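Home Browse A–Z Materials Bags and Purses Dress About

Wanmont frame bag

The Wanmont frame bag is a type of small handbag in which a soft fabric or leather body is fixed to a hinged metal frame by means of a sewn channel and a removable rod. It takes its name from Wanmont, the town where the pattern was first made in quantity by the firm of Drurier. The type differs from the common glued frame bag in that the body can be taken off the frame without cutting a thread, and it is grouped with clutch bags when made without a handle and with top-handle bags when made with one.

Terms

In trade use, "frame" means the complete metal mouth of the bag, made of two arms, two hinges and a clasp. "Body" means everything that hangs from the frame, lining included. The "rod" is a length of stiff wire that passes through the channel at the top of the body and through loops on the inside of each arm. Older Drurier price lists call the rod a "pin," and the word is still used by some repairers. The channel is also called a casing or a sleeve.

The name "Wanmont" is applied loosely by resellers to any bag with a ball clasp. Strictly, a bag with a ball clasp and a glued body is not of this type, and a bag with a rod and a flat snap clasp is.

Construction

The frame is bent from flat brass or steel strip. Each arm is shaped as a shallow arch with square shoulders and is joined to the other at the hinges by a riveted pin. The loops are soldered to the inside face of the arm at even spacing. On the standard evening size there are nine loops on each arm.

The body is cut as a front, a back and a gusset. The gusset may be a single strip running down one side, across the base and up the other, or two separate side pieces meeting a flat base. In both cases it stops short of the hinge, leaving a slit on each side so that the frame can open without straining the seam. Makers refer to the distance between the top of the gusset and the center of the hinge as the drop. On the evening size the drop is 15 mm. A shorter drop causes the fabric to bunch under the hinge, and a longer one leaves an open gap through which small items can fall.

The channel is formed by folding the top edge of the body and lining together and sewing two parallel rows. Notches are cut in the fold to clear the loops. The edges of the notches are bound or overcast on woven fabrics and left raw on leather.
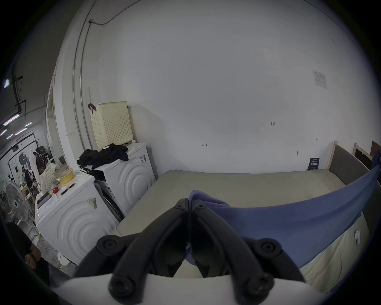
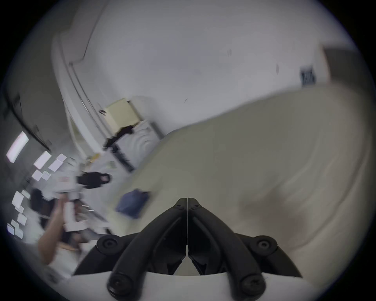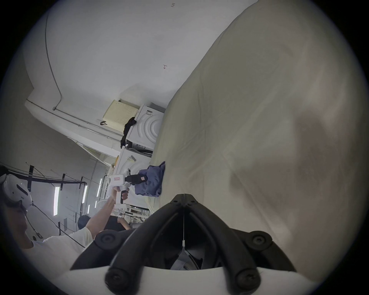
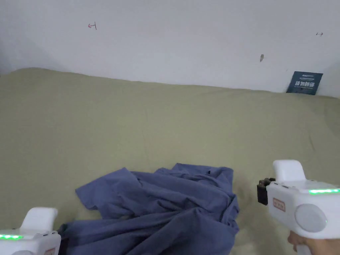

Reading time: 3 minutes

Assembly is done with the frame fully open. The folded edge is pushed up between the loops, and the rod is fed from one hinge toward the other. The last loop at each end is slightly narrower than the others and holds the rod by friction. A drop of shellac was used at this point on early pieces. Later pieces have a small bend at one end of the rod, which must be straightened before the rod can be drawn out.

Materials

Bodies have been made in silk satin, velvet, wool felt, goatskin and calfskin. Stiff leathers are rarely used, as they resist the fold at the channel and tend to crack along the notches. Linings are normally of plain cotton or rayon twill. An interlining of woven cotton is placed between body and lining on fabric bags; leather bodies are usually left without one.

Frames were finished in nickel, in a thin gold-colored plate or in clear lacquer over brass. Lacquered frames darken at the clasp, where the fingers wear through the coating first.

Makers

Drurier produced the type in three widths under the pattern number 611, with a letter added for the width. The number is stamped inside the left arm, next to the hinge. Frames without a stamp were sold loose to outside workshops, and a bag fitted to an unstamped frame cannot be assigned to Drurier on that ground alone.

Kalinowski, a workshop at Jivville, bought loose frames from Drurier and later bent its own. Its frames have a rounder shoulder and a hollow clasp ball – Drurier balls are solid – and the loops are riveted. Kalinowski bags were sold mainly for winter evening wear, and new bodies for existing frames were offered to customers each November. This practice accounts for the mismatch in age between frame and body found on many surviving pieces.

Wear and repair

The usual points of failure are the notches, the top of the gusset and the clasp. Torn notches are repaired by laying a narrow tape inside the channel and resewing both rows. A split at the top of the gusset is closed with a bar tack. A loose clasp is adjusted by bending the stems of the two balls toward each other in small steps; bending both arms of the frame is not advised, as it throws the hinges out of line.

Rods made of steel rust where the channel has been damp, and the rust stains the fold. A stained rod is replaced with brass wire of the same gauge.

Dating

Dating rests on the frame, the rod end and the lining, taken together. Shellac at the last loop points to early work. The body is weak evidence by itself, for the reason given above.

See also: Clasp (handbag); Gusset; Minaudière; Reticule

Filed under: Handbag types | Metal frames and closures | Evening accessories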